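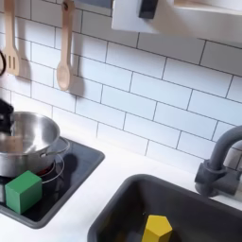 Spatula and spoon hanging on the tiles, with the pot on the cooktop.

Zivano Play Kitchen, release 4

README and data card

Summary

Zivano Play Kitchen is a collection of image sequences from one child-sized kitchen. The subject is the small things of the kitchen and the places where they stand: pot, pan, utensils, toy food, blocks, sink, cooktop, hood. The collection has 161 sequences. Each sequence has up to 500 images and one text file with the names of the objects and their places.

The first release was called Grarkik. If you have old scripts, please change the folder name in them, because the structure inside is the same as before.

What is in the kitchen

The fixed parts are the white countertop, the black cooktop, the dark gray sink with its faucet, the gray range hood, the shelf with the microwave, and the backsplash of white tiles laid like bricks. We call them "furniture" in the text files, also when the part is only a panel. The furniture did not move between the sequences.

The loose parts are everything that a hand can pick up. The list of loose parts has 53 names and is in the file objects.txt. Not all of them come in each sequence. Many sequences have only two or three loose parts on the counter, and we prefer these for a first look at the data.
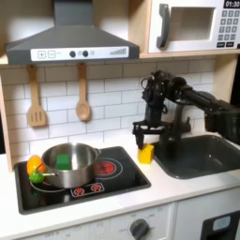
The free piece of counter between the cooktop and the sink has its own name, "middle". It is the most used place in the whole collection. Please do not confuse it with "front", which is the narrow strip of the counter before the cooktop. In the Grarkik release the two had one name, and this made many mistakes in the place labels. We have read all the text files again for this release and corrected what we found.

The microwave is furniture, and its display is not labeled. We thought about a label for the time on it, but in too many images the digits are small.

Naming rules

1. An object has one name in all sequences. The pot is "pot", never "saucepan" or "casserole".
2. The color is part of the name only when two objects have the same shape. So it is "block_yellow", but only "pot".
3. Food has the name of the food if two readers agreed on it. If they did not agree, the name is "food" plus the color.
4. A thing that hangs has the place "hook", and we count the hooks from the left.
5. A thing inside another thing has the place of the outer thing, with the word "in" before it. 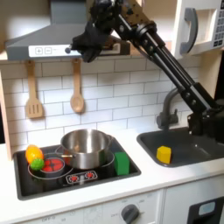 Pot on a burner, with the small gray pan and red toy food to the left of it.

Rule 3 was made for the red slices. One reader wrote tomato, the other wrote fruit, and both had good arguments. They are now "food_red" everywhere. If you need the finer name for your work, you will have to make it yourself.

The metal of the pot reflects the things near it. Sometimes a color can be seen on its side that belongs to a different object. We label only the object and not its reflection. The same rule is used for shadows on the tiles.

Places on the cooktop

The burners have numbers in places.txt, with a small drawing. A pot is "on burner" when more than half of its bottom stands inside the white circle. In other cases it is "on cooktop". This was decided by eye, so near the limit you can find both answers.
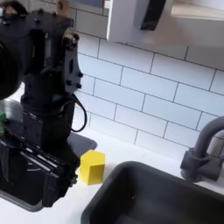
For the sink there are three places: "sink_in", "sink_rim" and "sink_behind". The last one is the part of the counter near the faucet. Objects near the rim but still on the counter belong to "middle", even if they stand very close. It happens often with the blocks, and the reader should look at the bottom of the block and not at its top.

Known problems

The inside of the sink is dark in part of the images. Small gray objects there can be missing from the labels.

The handles of the pot are thin. They are included in the outline of the pot when they can be followed from end to end, and left out when they can not.

Folders

beddoe: sequences with cooktop and pans
warkis: sequences with sink and blocks
lists: objects.txt, places.txt, changes.txt

Corrections are welcome. Please send the sequence number, the image number and the label which you think is right. We read the messages on Wednesday.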